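Chapter 3
Looking After a Two-Arm Cell: The Daily Round

What you will learn in this chapter

How to prepare the floor and the table before the arms receive power
How to check brackets, joints and cables by eye and by hand
How to write a fault in the cell book so that the next shift can use it
When to stop and call the service desk

In the first two chapters we put the machine together and gave it its first movements. From now on we suppose that your cell stands, that it runs, and that people work near it each day. This is the longest part of the life of a machine, and in many courses it receives the shortest lesson. A student can often program a difficult movement before he or she can say when the cable at the shoulder was last looked at.

The examples in this chapter come from the training hall at Folldale, where the school keeps a cell with two arms on one base and a camera at the head. In the book we call this cell Jelwood, as it is called in the hall. Your own cell may have one arm, or it may stand behind a fence. The order of the work stays the same, and only the numbers in the tables will change.

3.1 The round and the service

We must first separate two words which are often mixed. The round is the small check made by the person who uses the cell. It takes 15 minutes and needs no special tools. The service is the larger work, with covers removed and screws tightened to a given value, and it is done by a trained technician. At Folldale the service is done twice in the year, in February and again before the autumn course.

The round does not replace the service, and the service does not replace the round. A technician who comes in February cannot know that a cable began to rub in November. The operator can know it, if the operator looks.

The round has four stations, always in this order: floor, table, arms, book. We begin with the floor for a simple reason. To look at the arms well, you must walk all the way around them with your eyes directed up. A person who does this over a loose cable or a forgotten box will fall, and may take hold of the arm in falling.

3.2 The floor

Before you switch on anything, walk the working zone once. The working zone is the area that the arms can reach, plus 65 centimeters on every side. In Jelwood its border is marked on the plan of the hall, and a copy of this plan hangs beside the main switch.

Pick up what does not belong to the work. Chairs need special attention, as they move during the day without anybody deciding to move them. A chair may stay in the hall, but its place must be outside the zone before the arms are enabled. After the chairs, look for small parts on the floor. A screw under the cell is a question which must be answered: from where did it come? Do not sweep it away before you have compared it with the brackets.

Sweep at the end of the day and not at the beginning, so that the dust has the night to settle. Keep the broom and the dustpan together at one fixed place by the wall.
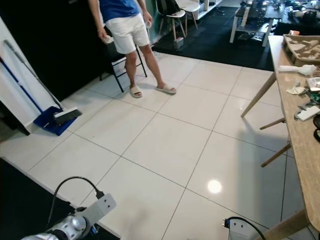
Reading time for sections 3.1 to 3.3: 15 min

From the head camera you can judge the floor and the near part of the table in one look, with the mounting brackets of both arms in the lower part of the view. This is useful as a second check, after you have walked. It is not a good first check. The camera sees only in the direction in which the head is turned, and a bright lamp reflected in shiny tiles can cover a small object completely. Notice also how the cables come up from the brackets in a curve. We will return to this curve in section 3.4.

3.3 The table

The table is where most small faults begin. During a working day it collects packing, paper, gloves, boxes and cables for which no other place was found. Each of these things is harmless when the arms are off. When they are on, a glove can be pulled into the fingers of the tool, and a hanging loop of cable can be caught by the elbow and take with it everything to which it is connected.

Divide the table into two parts. The part nearer to the arms is for the work pieces only, and they stay in their tray. The other part is for the things of the operator. A strip of tape is enough for the border. If a device must stay on the table with its cable, lead the cable away from the arms and fix it at two points, one close to the device and one at the table edge.

Loose foam needs its own remark. Small pieces of foam are light and are easily blown by a fan. At Folldale a piece went into the fan opening of the controller, and the cell stopped on high temperature after lunch on three days. The reason was found only when the filter was taken out. Keep foam in a tray with a border, and empty the tray before it is full.

3.4 The arms

Switch the arms off at the main switch and wait until the brake lamp is lit. Then put your lock on the switch. The check is done without power, also when you are in a hurry, and also when you only want to touch one cable.

Start with the left arm and go from the base to the tool. Then do the same with the right arm. If you always follow one direction, you will notice at once when you have jumped over a part.

At each bracket, look at the screws. On Jelwood a line of paint goes over the head of each screw and continues on the metal. If the line is broken, the screw has turned. Do not tighten it yourself. Write it in the book and leave the cell locked, for a screw that has turned once has perhaps been stretched, and it should be changed.

At each joint, put your hand flat on the housing and feel for oil. After that look at your hand, not only at the joint. On a dark surface a thin film of oil cannot be seen, but on the skin or on a clean white cloth it is seen well.

At each cable, look at the curve. A cable which passes over a joint needs enough length for the full turn of this joint, and the curve should be round and free. A flat place in the curve means that the cable is pulled. A shiny place on the cover means that it rubs. Bend the cable lightly between two fingers and look for small cracks on the outer side. A cable with cracks is changed the same day.

The cable sets for this cell come from Inolell in two lengths. The short one can be mounted on the upper joint without any force, and it will even work during the first hours. For this reason the mistake is found late. Compare the number on the sleeve with table 3.2 before you mount a new set.

3.5 The book

A fault that is not written down will be found again by another person, who will spend the same time on it. Write the date, the arm, the joint, what you saw, and what you did. Leave out what you believe, or put it on a separate line with the word "guess" before it.

A good entry looks like this:

Sep 27, 2025. Left arm, joint 2. Cable cover shiny on inner side, length 3 cm. No cracks. Cable clip moved up by one hole. Look again after next run.
Guess: clip was mounted too low at last service.

A weak entry is "cable checked, OK". It does not say which cable, and it gives nothing with which the next person can compare.

In the next section we follow one complete round in the Âu workshop, where a single arm loads a milling machine and the oil mist makes some of these checks more difficult.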